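Fludus hand-gripper clips – README

Student project, robotics club. Maintained by Nektarios Psarras. Questions about the tidy-up task go to Achilleas Kourkoulas, he wrote most of that part.

Last edit: Sunday, June 25, 2023

Read this before you copy anything off the club drive. Short version – clips are fine to use, labels are half done, don't trust the old split file.

What this is

Short clips of people in the club moving small household things on a table with hand-held grippers. Wide-angle camera on the gripper, looking past the fingers. We use them to train the policy for our entry in the Vusosano student challenge (tabletop sorting class). Arm at the other end is Gunn, the one on the bench by the window. Gunn doesn't appear in any of the clips in this release, only hands and hand-held tools.

Fludus is the name of the dataset. Skemalach is the name of the code repo. People keep mixing these up in the chat, please stop.

What's in the release

2,234 clips total, after throwing out the broken ones. Most are a single pick and place. Longer ones are whole bowl-filling runs, where the person keeps going until the task is called.

Folders:

clips/ – the video files, one per take
poses/ – gripper pose per clip, same name as the video
width/ – finger opening over time, same name again
labels/ – text labels, one line per action
splits/ – train and val lists
notes/ – whatever people typed after a session, unedited
calib/ – lens and finger calibration, one folder per gripper

If a clip has no file in width/ the finger tracking failed. Skip it, don't fill with zeros. Somebody did that in the first training run and the fingers just stayed shut the whole time.

Tasks

Names as they appear in labels/:

bowl_in – put the named object in the bowl
bowl_out – take it out again, set it on the cloth
line_up – objects side by side, any order
swap – two objects trade places
hand_over – one gripper holds, the second one takes it
free – person does what they like, label written after

bowl_in is the biggest by far, around 900 clips. hand_over is small and needs two people or one person with good wrists. If you have a spare evening please record more hand_over.

Objects

We picked stuff that was cheap, light and annoying in different ways. Hair rollers because they roll and the surface catches on the pads. Foam tubes because they never have the same shape twice. Toy bricks are the easy ones. Sponge-type blocks squash, so the finger width at grasp is all over the place. Printed boxes are stiff and slide well. Small flat things like discs and caps are hard and we mostly leave them on the table as clutter.

Object names in the labels are short:

roller
foam_short
foam_long
brick
block_white
box_green
cap
disc
dark_cyl

dark_cyl started out as two different labels (cup and torch) depending who was typing. Merged now. The old names may still turn up in notes/.

Where there is more than one of a thing on the table the label only says which by side, left or right, seen from the gripper at the first frame. Yes this breaks if you walk round the table. Don't walk round the table.

The table

Green cloth for all the bowl sessions. It was chosen for contrast with the pink stuff and then we kept it because changing it halfway would have been worse. Known problem, green boxes on green cloth – the segmenter loses the edges, particularly in shade. Keep the boxes near the wall side or in the bowl if you can.

The clear bowl is also bad for the segmenter but the policy seems ok with it. Achilleas thinks the policy finds the rim from the highlight. Not tested. If someone wants a small side project, record a set with a solid color bowl and compare.

Typical layout at the begining of a bowl session, fingers open, part of the set already in the bowl:
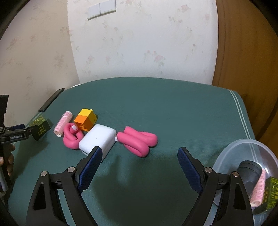
Recording steps

1. Charge both grippers. Camera battery too.
2. Put the cloth on flat, stripes on the right side. It's a cheap way to tell later if a clip got mirrored.
3. Objects out. Don't copy the last layout, move everything at least a hand's width.
4. Open and close the fingers fully, twice, before the first take. The tracker uses this to set zero and max.
5. Say the task name out loud, then go. Audio is stripped in the release but we use it for labeling.
6. Start with the gripper back from the table and the objects in view. Hold still for a moment.
7. Do the task at normal speed. Slow is fine, stopping in mid air is not.
8. If you drop something – keep going, pick it up, finish. Write "drop" in the notes. Dropped takes are useful.
9. End with fingers open and clear of the objects.
10. Next take. Reshuffle every few takes.

For two-gripper sessions the second gripper comes in from the left. Person on the left waits until the main gripper has stopped moving. We had some knocks.

Lens

Very wide, so straight edges bend and the corners go dark. That's expected, do not crop it out before training. The loader in Skemalach does its own resize and the policy has only ever seen the full round view. If you crop, crop at eval too, and tell the rest of us.

Calibration was redone after the camera mount got swapped. Clips from before the swap use calib/old. The loader picks the right one from the clip name, so don't rename files!

Labels

Format, one line per action:

start frame, end frame, task, object, side, result

result is ok, drop, or miss. miss means fingers closed on nothing. If you aren't sure between drop and miss put drop.

About a third of the free clips have no labels yet. Sign up in the sheet if you want a batch. Please watch the clip to the end before labeling, there were several marked ok where the roller rolls straight back off the pile.

Splits

splits/train.txt and splits/val.txt are the current ones. Split is by session, not by clip, so the same layout never lands in both.

splits/old_random.txt is the one we started with. It was random by clip and the val numbers looked great for exactly that reason. Kept only so the first report can be reproduced. Don't use for anything new.

Known issues

– Some takes in the evening sessions are dim. Flagged with "dark" in notes/, not removed.
– Pose drifts on long clips, mainly when the gripper points at plain wall for a while. Keep the table in view.
– The foam tubes get called foam_short and foam_long but once they're twisted up it's hard to tell. Expect some label swaps. We fixed the ones we saw.
– A few clips begin after the gripper is already moving. Loader trims these, mostly.
– Left/right is wrong in one whole session, the labeler was looking at a mirrored preview. Fixed in labels/, not fixed in notes/.
– Hands show at the side in the two-gripper clips. We left them in. Faces are not in the release, anything with a face was deleted and not archived.
– line_up has no proper success rule. "Looks lined up" is what we went with. Needs fixing before the challenge.

Baseline

Nektarios has a baseline checkpoint on the drive, trained on bowl_in only. Works on Gunn for brick and box_green most of the time. Roller is hit and miss – it pushes the thing away if the approach is low. foam_long it will grab anywhere and then drag across the table. No numbers in here on purpose, we haven't done enough trials to write one down, and the last number we wrote on the whiteboard ended up in somebody's application letter.

To run it:

clone Skemalach
copy the Fludus folder next to it, same level
run the check script first, it lists missing width files
then train with the bowl_in config

The check script takes a while on the club machine. It isn't stuck.

Who can use it

Club members, and other teams in the student class if they ask. No reposting the clips for now, we need to sort out the permission form for the people who recorded as guests. Code is open, do what you want with it.

If you use it in coursework put the club name and Fludus in the references. Send us the report also, we like reading them.

Changes

v3 – sessions with the second gripper added, dark_cyl merge, mirrored session fixed
v2 – split by session, width files added
v1 – first dump, no labels worth mentioning

To do

More hand_over
Label the free clips
Solid color bowl set
Success rule for line_up (Achilleas)
New pads for the second gripper, order before the end of June
Move everything off the old drive, it's making the noise again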